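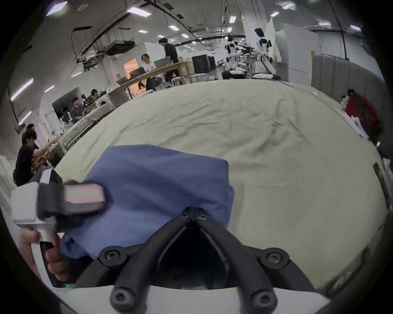

Wenn eine Band ein Lied aufnimmt, spielt sie es meistens gar nicht so, wie ihr es später hört. Ich dachte als Kind immer, da stehen alle zusammen in einem Zimmer, einer drückt auf einen Knopf, drei Minuten später ist das Lied fertig und dann gibt es Kuchen. So kann man das auch machen, und manche Bands machen es genau so. Aber oft wird ein Lied zusammengebaut, Stück für Stück, und dabei kommen Sachen zum Einsatz, die mit Musik erst mal wenig zu tun haben: Wolldecken, Klebeband und Tücher. So ein zerknülltes Stück Stoff wie das blaue auf dem Foto, über eine Trommel gelegt, und schon klingt sie ganz anders! Wie das geht, erkläre ich euch gleich. Vorher müssen wir aber kurz über Luft reden.

## Was ein Ton eigentlich ist

Legt mal zwei Finger vorne an euren Hals und summt. Merkt ihr das Kribbeln? Da wackeln eure Stimmbänder, und zwar ziemlich schnell. Sie schubsen die Luft an, die Luft schubst die Luft daneben an, und so wandert das Gewackel durchs Zimmer, bis es in einem Ohr landet. Das nennt man Schall.

Je schneller etwas wackelt, desto höher klingt der Ton. Gemessen wird das in Hertz. Ein Ton mit 1.000 Hertz wackelt in einer einzigen Sekunde 1.000 Mal hin und her, und das ist noch nicht mal besonders hoch. Ein Ton mit 80 Hertz ist dagegen ein richtig tiefes Brummen, so wie bei einer Bassgitarre. Den spürt man manchmal sogar im Bauch.

Ein Mikrofon macht etwas Ähnliches wie euer Ohr. Drinnen sitzt eine dünne Haut, die Membran heißt, und die wackelt mit, wenn Schall ankommt. Aus dem Gewackel wird elektrischer Strom, der durchs Kabel flitzt, und der Computer merkt sich dann alles.

## Zu Besuch bei Thampi

Letzten Mai durfte ich zuschauen, wie die Band Thampi ein neues Lied aufgenommen hat. Das Studio heißt Wimus und liegt in einem Keller, in dem es ein bisschen nach altem Teppich riecht (ich mag das ja). An den Wänden kleben dicke Schaumstoffplatten mit Zacken drauf, wie riesige Eierkartons.

Zuerst war Emiliano Vergara mit dem Schlagzeug dran. Er hatte Kopfhörer auf, und darin hörte er die ganze Zeit ein Klicken. Klick, klick, klick, klick, immer gleich schnell, 80 Mal in der Minute. Das ist der Klick, manche sagen auch Metronom dazu. Im fertigen Lied ist er nicht mehr zu hören, aber ohne ihn würde die Band vielleicht an den aufregenden Stellen schneller werden. Das passiert nämlich fast allen, mir beim Blockflötespielen übrigens auch.

Nach dem Schlagzeug kam der Bass. Loretta Wojcik hörte im Kopfhörer das Schlagzeug, das ja schon fertig war, und spielte dazu. Danach die Gitarre und zum Schluss sang Ewurabena Bonsu. Jedes Instrument bekommt dabei seine eigene Spur.

**Spur:** Stellt euch durchsichtige Folien vor. Auf die erste malt ihr eine Wiese, auf die zweite ein Haus, auf die dritte einen Hund. Legt ihr sie übereinander, habt ihr ein ganzes Bild. Und wenn der Hund blöd aussieht, malt ihr nur den Hund neu. Genauso ist es mit den Spuren in einem Lied.

Bei Thampi waren es am Ende 15 Spuren, obwohl die Band nur aus vier Leuten besteht! Das Schlagzeug allein hat schon mehrere, für jede Trommel eine. Und Ewurabena hat den Refrain ein paar Mal hintereinander gesungen, damit es klingt wie ein kleiner Chor, der nur aus ihr besteht.
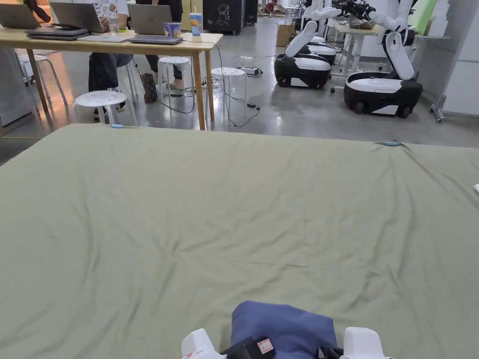
*Ein dunkelblaues Tuch, gefaltet, auf grünem Stoff.*

## Warum Stoff den Klang verändert

Jetzt aber zu den Tüchern. Habt ihr schon mal im leeren Treppenhaus laut »Hallo« gerufen? Das klingt toll, weil der Schall gegen die harten Wände prallt und zurückkommt wie ein Flummi. Er saust hin und her und braucht eine Weile, bis er müde ist. Das heißt Nachhall.

Stoff ist für den Schall eher wie ein Haufen Laub für einen Flummi. Die Luft muss sich durch ganz viele winzige Fasern zwängen, reibt sich daran und verliert ihren Schwung. Dicker Stoff schafft das besser als dünner, und ein Vorhang mit Falten besser als einer, der ganz glatt hängt. Am leichtesten werden die hohen Töne verschluckt. Bei den tiefen muss man sich mehr anstrengen, darum hört man von der Party nebenan auch immer nur das Bumm-bumm.

Bei einer Trommel kommt noch etwas dazu. Wenn man draufhaut, schwingt das Fell und klingt nach: *Dooong*. Legt man ein Tuch auf das Fell, bremst es die Schwingung, und aus dem *Dooong* wird ein kurzes, weiches *Dup*. Emiliano hat das bei seiner kleinen Trommel drei Mal umgebaut, mit Tuch, ohne Tuch, mit halbem Tuch, und ich fand ehrlich gesagt die erste Version am besten. Genommen hat die Band die mit dem halben Tuch. Na gut.

## Und wer macht daraus ein Lied?

Am Mischpult saß Lucrezia Caruso. Ein Mischpult hat lauter kleine Schieberegler, und für jede Spur gibt es einen. Schiebt sie ihn hoch, wird die Spur lauter, schiebt sie ihn runter, wird sie leiser. Dazu kann sie einstellen, ob etwas eher von links oder eher von rechts kommen soll. Probiert das mal mit Kopfhörern aus, bei eurem Lieblingslied: erst nur das linke Ohr, dann nur das rechte. Oft hört man da zwei ziemlich verschiedene Sachen!

Das nennt man Abmischen, und es kann länger dauern als die ganze Aufnahme. Lucrezia hat dieselbe Stelle so oft angehört, dass ich sie abends beim Zähneputzen immer noch im Kopf hatte.

## Zum Selbermachen

Ihr braucht eine leere Keksdose aus Blech, einen Holzlöffel, ein Geschirrtuch und irgendetwas, womit ihr aufnehmen könnt, zum Beispiel das Handy von euren Eltern (vorher fragen!).

1. Stellt die Dose verkehrt herum auf den Tisch und trommelt vier Schläge. Aufnehmen!
2. Legt das Tuch einmal gefaltet darüber und trommelt noch mal genauso.
3. Knüllt das Tuch zusammen, stopft es in die Dose und trommelt wieder auf den Boden.
4. Geht mit allem ins Badezimmer und macht es dort noch mal.

Spielt die Aufnahmen dann jemandem vor, der nicht dabei war, und lasst raten, welche welche ist. Mein Bruder hat das Badezimmer sofort erkannt, die beiden mit dem Tuch hat er verwechselt.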